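How I Wipe Down and Oil a Wooden Table

Last updated: June

I put off oiling my table for way too long, and then I did it in one evening and felt silly for waiting (the whole job is mostly standing around while stuff dries). 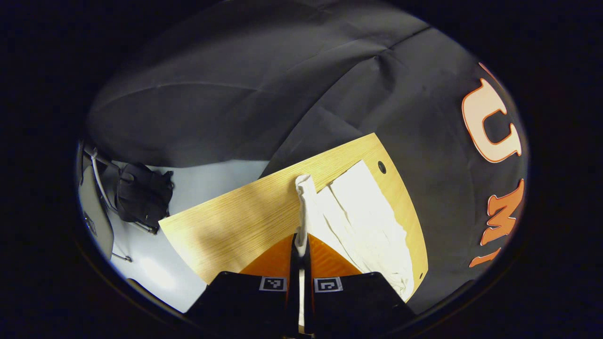
First thing, get everything off the table and wipe it with a barely damp cotton cloth. Old T-shirts are great, old towels leave fuzz everywhere. Go with the grain, all the way from one end to the other, and flip the cloth when it gets gray. Then leave the table alone for a few hours. I usually wipe after breakfast and don't touch it again until 4 or so.

Next comes sanding, and you only need a light pass! I used 320 grit for years until my neighbor Azra handed me a worn-out sheet of 800, and now I finish with that - it leaves the top so smooth you'll keep petting it. Vacuum up the dust, then go over it with a dry cloth.

Now the oil. Pour a little puddle on the cloth, fold the cloth over itself and rub it in. Don't forget the edges and the corners, they drink up more than you'd think. Wait 20 minutes and wipe off whatever is still sitting on top. If you skip that part you get sticky patches, and I've had to scrub those off with more oil and a lot of muttering.

I do a second coat the next day if the wood still looks thirsty. Hang the oily cloths outside, spread flat and one by one - never in a ball in the trash, they can heat up and catch fire. Mine go over the back fence until they're stiff.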